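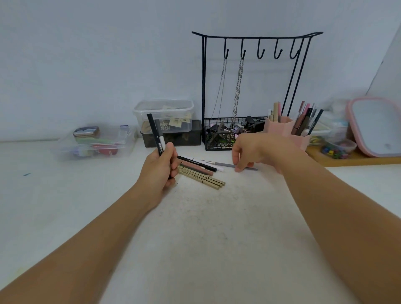
Section 4: Setting Up the Dressing Desk

Before you start

Sections 1 to 3 dealt with the wardrobe, the drawers and the shelf over the radiator. If you skipped them to get to the make-up, welcome. Most people do.

The Clutosa system asks one thing of a desk, that you can find what you want on it before your coffee goes cold. It does not ask the desk to look like a shop counter. You will need:

A clear stretch of desk against a wall
A jewellery stand with hooks
The Wenduder upright cup, or any mug you have stopped liking
A Sultitz two-blade sharpener
A soft cloth and a little make-up remover
A sheet of scrap paper
A bin, within reach and with nothing already balanced on it

Allow one evening. The sorting is quick. The remembering where you bought everything is what takes the time, and it isn't a required step.

4.1 Gathering the pencils

1. Empty every bag, pocket and glovebox that may contain a cosmetic pencil. Check the coat you wore to the last wedding.

2. Put the lot on the desk in a loose pile. Do not arrange it yet. Arranging at this stage feels like progress and has to be undone in step 5.

3. Pick the pencils up one at a time and read the barrel. If the lettering has worn off, draw a short line on the scrap paper and judge by colour.

4. Set caps beside their owners. A cap that fits nothing goes in the bin, along with the hope that its pencil will turn up.

NOTE: Barrel colour is a poor guide to contents. Gold in particular tells you only that someone in packaging was having a good day. Always test on paper before assigning a pencil to a group.

4.2 Sorting

5. Make groups by use: eyes, brows, lips. Liquid liner pens form a group of their own, for reasons covered in 4.4.

6. Within each group, lay the pencils side by side with the points facing the same way. Light shades go on the left, dark on the right. If you are left-handed, reverse this, or don't. It has been tried both ways in our office and the argument is ongoing.

7. Where you find duplicates, keep the longest and the one you like. These are seldom the same pencil, so you are permitted two.

8. Discard anything that smells like crayons, crumbles, or has a pale film that returns after sharpening. Discard any eye product you used during an infection, however much it cost.

CAUTION: Do not test an unidentified pencil on your eyelid. Lip colours are not always made for use near the eyes. Paper has no feelings and costs less than a trip to the clinic.

4.3 Sharpening

9. Choose the opening that matches the barrel. Slim pencils go in the small one. Forcing a slim pencil into the large opening gives a point like a chewed stick.

10. Turn the pencil, not the sharpener, with light pressure. Stop as soon as the point is clean.

11. If the core keeps snapping, put the pencil in the fridge for 4 minutes and try again. Tell the people you live with, or somebody will ask.

12. Wipe the blade with the cloth. Leave the shavings on the scrap paper and fold it all into the bin.

NOTE: Twist-up pencils do not need sharpening and will not survive it. Try turning the end gently before you reach for the blade. The Sultitz blades are rated for 200 sharpenings, a figure we invite you not to verify.

4.4 Storage

13. Stand capped pencils in the cup, points up, so the shade can be read where the cap is tinted.

14. Store liquid liner pens flat unless the maker says otherwise. Felt tips dry out quickly when the ink has drained away from them.

15. Keep the cup at the back of the desk, on the side of your writing hand — close enough to reach, far enough that a sleeve won't take it out.

4.5 The jewellery stand

16. Place the stand against the wall with its hooks facing you. Thin wire stands are light, so hang the heavier chains toward the middle where you can.

17. Hang one chain per hook. Fasten the clasp first. An open chain slides off in the night and ties itself to its neighbour with a skill no sailor could match.

18. Leave a hook or two free for whatever you take off at bedtime. If every hook is full, you own a display. See Section 6.

CAUTION: Keep long chains clear of the pencil cup. A link will catch a cap sooner or later, usually when you are running late.

4.6 Cleaning the surface

19. Pale matte desks show graphite, kohl and every other regret. Dab a mark with remover on the cloth, wait a moment, then wipe in one direction. Test a hidden corner first.

20. Ink from an ordinary pen may not shift. After two attempts, put the cup on it.

Repeat 4.1 to 4.3 every March. Spare hooks and replacement blades are listed under Dogar fittings in the parts section at the back.

Section text by Ovidiu Hodoroagă. Revised 2023-12-15.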